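Notebook, April, started 9.20

Carrying on with the limewash tests from the last entry. The Vascombe putty has been under water since the autumn and is now stiff enough to stand on a spatula. Took 560 g from the middle of the tub, not the top, and let it down with rainwater in four goes. Sieved twice. The second sieving brought out a fair bit of grit, so the mesh on the first sieve needs looking at before anyone uses it again.

Mix A is putty and water only. Mix B has casein, soaked overnight and added last. Mix C is B with raw umber, 25 g wetted out first in a cup of warm water. Last time I put the pigment in dry and we had brown freckles for two coats.

Panels are the old lath and plaster pieces from the Kumlow job, cut down and numbered on the back in pencil. Numbers 1 to 3 get A, 4 to 6 get B, 7 to 9 get C. All damped with the garden sprayer until they stopped drinking. Panel 5 has a hairline crack across one corner which was there before. I left it in because the real walls have plenty.

First coat on by 11.00. Very thin, looks like nothing, as usual. B drags a little under the brush and wants working faster. C is fine.

Tiina Nurmi rang about the Kumlow house. The deed she found has 1716 on it, but she thinks the back range is later and the plaster in there later again. That matters for us only because the back range has hair in the top coat and the front does not, and the front is where the old wash is coming off in sheets. She will send two flakes from the stair wall. I asked for pieces bigger than a thumbnail, in a rigid box this time.

Went round the hard surfaces after lunch for the adhesion list. We want a few backgrounds that limewash should not stick to, to compare with the plaster. Glazed tile, painted board, and the smooth tiled wall by the exit sign are all down. No wash to go on the last one, it is just for the note on surfaces. 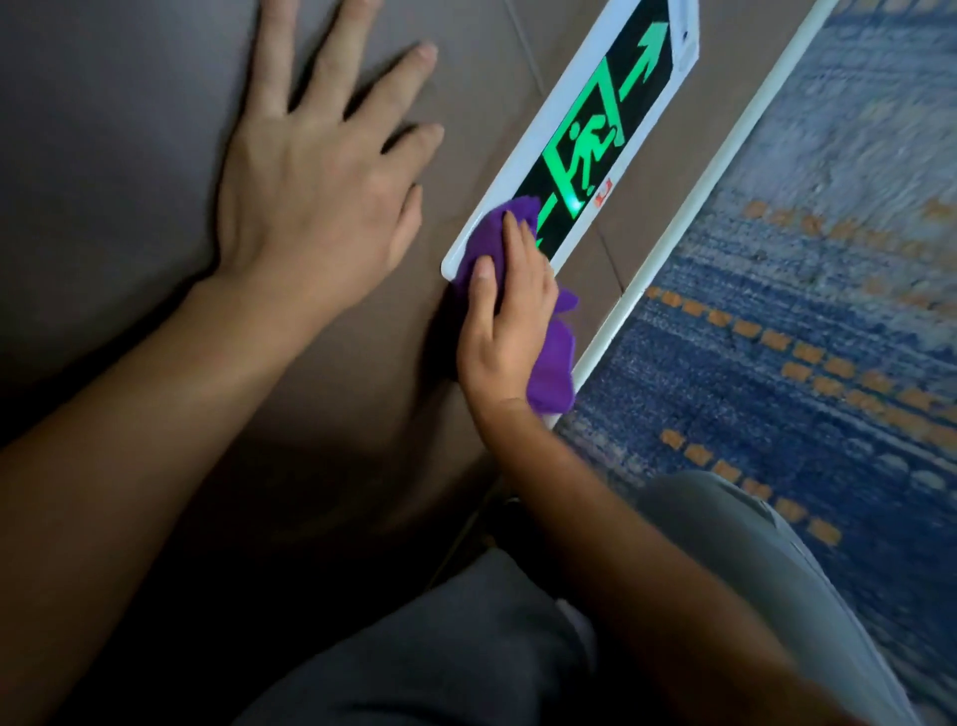 Smooth tile, brownish grey, left hand on it. Exit sign to the right.

Second coat at 15.40. Panels had gone pale at the edges and still looked dark in the middle, so I misted the edges only. Panel 2 was brushed too hard and the first coat lifted near the top. My fault. Marked it on the back and carried on.

Dambrauskienė's notes say to leave a full day between coats and keep the draught off. We have had around six hours and the side door open since lunch, so these will be a worst case. I have hung wet sacking over 1, 4 and 7 — the others are open to the room.

The Cuvby brush is shedding. Picked five or six bristles out of panel 8 with tweezers. Went back to the old grass brush for C and got a better coat with it, though it holds less.

To do:
Third coat tomorrow, before the sun gets round to the bench.
Rub test with a dark cloth when the panels have had a week.
Wash out the casein pot tonight, it smells already.
Order putty. One tub left and a third of another.
Ask Tiina if the stair wall was ever distempered. If it was, the flakes tell us very little about the lime.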